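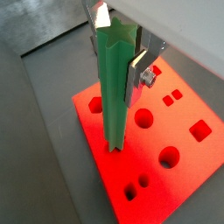
Mitiku Zeleke: Clearance is the wrong place to start. Measure shrinkage first. My PLA stars come off the Clander 2 mm narrow across the points.

kassa_6: Disagree. At 184 mm tall, a column leans before shrinkage matters. Check square on the Z axis.

Mitiku Zeleke: Lean shows up as a constant offset per layer. Mine is the same at both ends.

Kidus Shiferaw: Inner corners bulge on star profiles. Drop outer wall speed and reprint a 5 mm slice before changing scale.

kassa_6: Fine, slice first. Post numbers Thursday.

2 min read

Recent threads
Narnonero nozzle wear
Grelach bed leveling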